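Zipper Bags, Folded Flat: What I Learned From 3,260 Tries

13/11/2021

Regular readers know I have two lives. In one of them I write this page, where we talk about shelf liner and how to get candle wax out of a tablecloth. In the other I work part time for a small research project called Krajčí, where we're trying to get robots to handle soft household things. Cloth, mostly. Pouches, dish towels, pillowcases, the thin little zipper bags people use for packing. I've kept the two apart because I figured nobody who comes here for drawer dividers wants to hear about robots.

But we just finished a long round of work on zipper bags, and so much of it is plain old housekeeping that I'd feel silly keeping it to myself. So today's tips come from the lab in Clindton. I've put the useful-at-home parts in and kept the shop talk short (well, I tried).

What we were doing

A robot has to see a job done many, many times before it can do it. The way we show it is with hand-held grippers. You hold one in each hand, you do the job using only the jaws, and everything gets recorded. Later the robot learns from the recordings. We collected 3,260 tries at laying a zipper bag flat, squaring it up and folding it. After we threw out the ones that were no good, we had 3,000 to teach with.

The question we wanted answered was a small one. Does it matter how tidy the person is at the start? Half of us thought you should show the robot quick, natural folding, wrinkles and all, the way you'd do it while talking on the phone. The other half (my half!) thought you should always flatten first, find the corners, and then fold, the same order every time. We called the second way "corners first," and it's the way I've folded napkins since I was nine years old, so you can guess how badly I wanted it to win.

Tip 1: Flatten before you fold, even if it feels like a waste

It won. I'm going to be a little smug about it for one paragraph and then I'll stop. When we taught the robot from the corners-first recordings, it made cleaner folds, and it got lost less often partway through. When we taught it from the natural ones it would sometimes grab the middle of the bag, lift it, and then sort of hover there with no idea which side was up. I know that feeling.

At home the lesson is the same. If your zipper bags come out of the drawer looking like used tissues, you're folding them out of the pile. Lay the bag down by itself. Press from the middle out toward the edges with the side of your hand. One pass usually does it for thin fabric, two if it's been washed. Then pick up the corners.

Tip 2: Put something smooth under it

We began right on the bare table and it was miserable. The cloth would catch, or you'd get it flat and then drag the whole bag sideways trying to pick up one corner. Putting a smooth, flat board underneath made a huge difference, to me anyway. A pale one is nice if your bags have a print on them, though for an all-white bag you'll want something darker so you don't lose the edge.

At home a big cutting board works fine, or the back of a cookie sheet if it doesn't have a rim. Wipe it first. Crumbs are the enemy of folding, and I say that as a woman who folds laundry at the kitchen table.

Tip 3: Start from the zipper end

I had never thought about this before the project. A zipper bag has one side that behaves and one side that doesn't. The zipper is stiffer than the cloth, so it wants to stay straight, and if you leave it for last it fights you the whole way and pops your nice fold open. If you start with it, it does half the work for you. You take hold at both ends of the zipper, pull just enough to get the slack out, and the rest of the bag lines itself up behind it.

So turn the bag until the zipper is closest to you. Close it all the way. Take the two corners at that end, one in each hand, give a gentle tug outward, and set it down again. Don't yank. A hard pull makes a ripple that runs the other way, up into the body of the bag, and then you're back to smoothing. 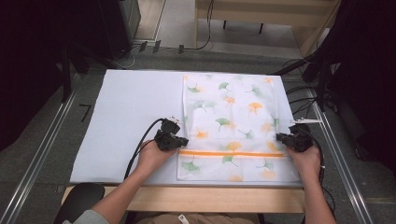
The tug is also where I learned how much work my fingers had been doing without telling me. With a gripper you can't feel the cloth. You can't roll it between your thumb and finger to find out if you've got one layer or two, and with a thin bag that matters a lot, since grabbing only the top layer makes the whole thing bloom open like a tulip. I ruined plenty of tries that way in the beginning. What finally helped was coming in low, almost flat to the board, and closing slowly so both layers had time to get in.

Try it at home with a pair of kitchen tongs sometime. I mean it! Put a thin bag on the counter and fold it using two pairs of tongs and nothing else. You'll find out in a minute which parts of your folding are good habit and which parts are your fingertips covering for you. My first try in tongs looked like a burrito.

Tip 4: Fold toward the zipper, then stop and look

Once the zipper end is straight, go to the far end and bring it toward you. I like to stop just short of the zipper and leave it peeking out, so the thick part isn't stacked under another layer. Then fold the sides in if you need it smaller. For most drawers you won't.

The stopping matters more than I expected. In the good recordings there was nearly always a small pause after the first fold, when the person let go, looked, and nudged one corner over. We wondered whether to trim those pauses out to save time. We tried it both ways, and the robot taught with the pauses left in was the one that fixed its own crooked folds. The one taught without them just barreled on and folded crooked on top of crooked. I have family members who wrap presents like that.

Tip 5: Let the air out first

Silly little one, but it caught all of us. If you close the zipper completely on a puffy bag there's nowhere for the air to go, and your fold slowly lifts by itself while you're reaching for the next bag. Leave the zipper open an inch, press the bag flat from the far end, then close it. On mesh or very thin loose weave you can skip this. On anything coated, don't.

(And yes, that goes a bit against what I said in Tip 3 about closing it all the way. Flatten, close, then tug. I've gone back and forth on how to write that down and that's the best I've got.)

Tip 6: Do them in small batches

I went through the recordings looking at when the bad ones happened. They bunched up late in a sitting. My own longest run was 55 in a row, and the last stretch was sloppy enough that I'd be embarrassed to have anyone but a robot watch it. Corners missed, zipper crooked, bag shoved off to one side of the board. Once I started getting up to stretch between batches, my folds evened out again.

I do my home folding the same way now. A handful of bags while the kettle heats, and then I walk away. If you're sorting a whole linen closet, switch to something chunky like bath towels when your hands get bored of the thin stuff, and come back.

Tip 7: Patterned bags are harder, and you can use that

Busy prints hide wrinkles. That's lovely when you have company and terrible when you're trying to see if something is flat. The robot had more trouble with scattered prints than with plain cloth, and I did too - leaves and flowers all over the place make it hard to pick out a fold from a stem. Stripes were the easiest by a mile, because a crooked stripe tells on you right away.

If you've got a scattered print, look at the edges and forget the middle. Or get your eyes down low, near table height, and look across the cloth toward a window. Wrinkles throw little shadows you can't see from above.

The part for people who like numbers

We gave the corners-first robot 1,065 tries of its own, on bags it had been taught with and on some it hadn't. It did well with the familiar ones. With new ones it was fussier, and the long skinny pencil-case kind beat it more often than not. It also never got good at bags with a pull tab that sticks out past the side, which it kept grabbing as if it were a corner. So I wouldn't go handing over your linen closet just yet. I should also say that all of our folding was done by a small group of people at one table, and a different set of hands might have given us a different answer. The Lasden group wants to run the same thing with lefties, and I'd love to see it.

What I'd change next time is the board. Ours was fine for bags, but we want to move on to pillowcases, and you need elbow room for those. We've started calling the bigger setup Zomley, for reasons that made sense over lunch.

A few quick answers from my mailbag, while I'm on bags

For bags that won't lie flat no matter what: a cool iron through a dish towel, keeping well clear of the zipper teeth. Check the tag first. Some of the thin see-through ones will melt on you.

For sticky zippers: rub a plain white candle along the teeth, run the pull back and forth, wipe off the extra.

For storing them: standing up like file folders in a shoebox, zipper edge on top. You can flip through and find the size you want without undoing the stack.

Next time I'm back to regular programming with the spice drawer, and I've finally made up my mind about those tiered racks.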